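# 小托盘的大用处:宿舍桌面收纳小组作业报告

课程:生活用品观察与设计(选修)
提交日期:2024年4月12日

## 一、为什么选这个题目

我们小组有四个人,都住在Otitz宿舍楼。我来中国学习以后,发现自己的书桌总是很乱:钥匙、耳机、橡皮、药片、零钱,都放在一起。早上要出门的时候,找钥匙常常要找很久。同组的同学也有一样的问题。所以老师让我们选一个“每天都碰到,但是不注意”的物品的时候,我们很快就决定写托盘。

托盘是很简单的东西,一个底,一圈边,没有别的。可是我们在宿舍里问了一下,差不多每个房间都有托盘,有的放在门口,有的放在洗手台上,有的放在床头。同学们买的时候不太想,用的时候也不太想。我们想知道,一个托盘放在桌子上,到底改变了什么。

## 二、我们怎么做

我们的作业分两个部分。第一部分是试用:每个组员在自己的书桌上放一个托盘,用两个星期,每天晚上写几句话的记录。规定只有一条,回到房间以后,口袋里的小东西先放进托盘,然后才可以做别的事。第二部分是谈话,我们去找住在同一层的同学,请他们说说自己的托盘从哪里来,放什么,多久洗一次。

我们用的托盘不一样。有一个是食堂旁边的Kasitz杂货店买的,有一个是铁的,原来是饼干盒的盖子。还有一个是家里寄来的木头托盘,比较重。我自己用的是塑料的,米色,边有一点高,角是圆的,里面印着一只小兔子。

刚开始的时候,我觉得上面的图案对收纳没有关系。后来写记录,我改变了想法,这个在第三部分会说。

## 三、试用的结果

### 1. 边的高度

托盘的边很重要。铁盖子的边很低,笔放进去,碰一下桌子就滚出来。用铁盖子的组员在第一个星期写了好几次“笔又掉在地上”,第二个星期她只用它放钥匙和发夹,就没有这个问题了。木头托盘的边最高,东西不会出来,但是里面的角是直的,灰和橡皮屑都留在角里,用布擦不到,要用棉签。

塑料托盘在这一点上比较好。它的角是圆的,擦的时候手指跟着边走一圈就可以了。

### 2. 颜色和脏

浅色的托盘看得见脏。米色的底上面,一点小渣子也看得很清楚,擦过以后的手印有时候也能看见。有的同学觉得这是缺点,因为要常常擦。我的意见相反。木头托盘用了两个星期,组员以为很干净,用白纸巾一擦,纸巾变成灰色的。如果托盘要放杯子或者吃的东西,我觉得浅色比较放心。

### 3. 图案

我的托盘上的兔子是用灰色的线画的,没有涂颜色,旁边有一个对话框,写着“hi~”。

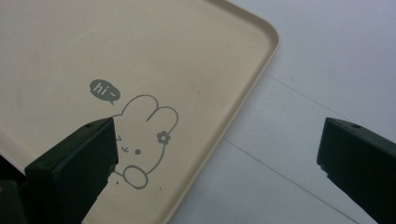

图1 塑料托盘内的兔子图案与“hi~”对话框

记录的第五天,我写了这样一句话:“今天没有把东西都倒进去,想让兔子露出来。”那天以后,我慢慢有一个习惯,收据和零钱当天就拿走,不放到第二天,不然就看不见图案。两只长耳朵,一只是弯下来的,耳朵下面有一朵小花,眼睛一只闭着一只睁着,看起来是在打招呼。晚上回来很累,看到这个,心情会好一点。

我把这件事告诉组员,她们开始笑我,后来我们认真讨论了。我们认为,图案在这里好像一条线:东西太多,盖住图案,就是应该整理的时候。木头托盘没有图案,用的人说不知道什么算“满”,所以越放越多,最后充电线也卷在里面。当然,我们只试了一个有图案的托盘,不能说所有的图案都有这个作用。如果图案很花,颜色很多,可能小东西反而不容易找到。灰色的线比较安静,东西放在上面还是看得清。

## 四、和同学的谈话

谈话比我们想的有意思。很多同学的托盘不是买来做托盘的,有外卖盒的盖子,有花盆下面的碟子,还有鞋盒剪短了一半。一位同学在Vahidi文具店买了一套分格的盒子,可是格子太小,剪刀放不进去,现在她在里面养多肉植物。

关于放什么,大家说得最多的是钥匙和校园卡。关于多久洗一次,很多人先停了一下,然后说“没有洗过”。还有人说,托盘放在桌上以后,桌子别的地方也变干净了,因为一个地方已经是“可以乱”的地方。我们觉得这个说法很好,把它写在海报上面。

也有同学不喜欢托盘。她的桌子很窄,托盘放上去以后,打开书就没有位置。她后来把东西挂在墙上。这提醒我们,先要量桌子,再去买东西。

## 五、做得不够的地方

第一,时间短。两个星期里面有考试,有几天大家都没有写记录,后来是想着补写的,可能不准确。

第二,四个托盘的大小不一样,材料也不一样,所以有时候分不清是边的原因还是大小的原因。如果再做一次,应该用同样大小的托盘,只改变一个地方。

第三,我们的谈话没有提前写好问题,每个人问的不一样,整理的时候很难放在一起比较。

## 六、下一步

六月有Wurkura学生作品展,我们打算带自己做的托盘去参加。现在的想法是:浅色,圆角,边比笔高一点,底上有一个线画的小图案,位置在放东西最多的地方。图案画什么还没有决定,有组员想画猫,有组员想画宿舍楼下面的那棵树。做样品的材料费还要向系里申请,申请表星期一交。

## 附:记录表的格式

- 今天放进去的东西
- 今天拿走的东西
- 有没有掉出来
- 有没有擦
- 想说的话(可以不写)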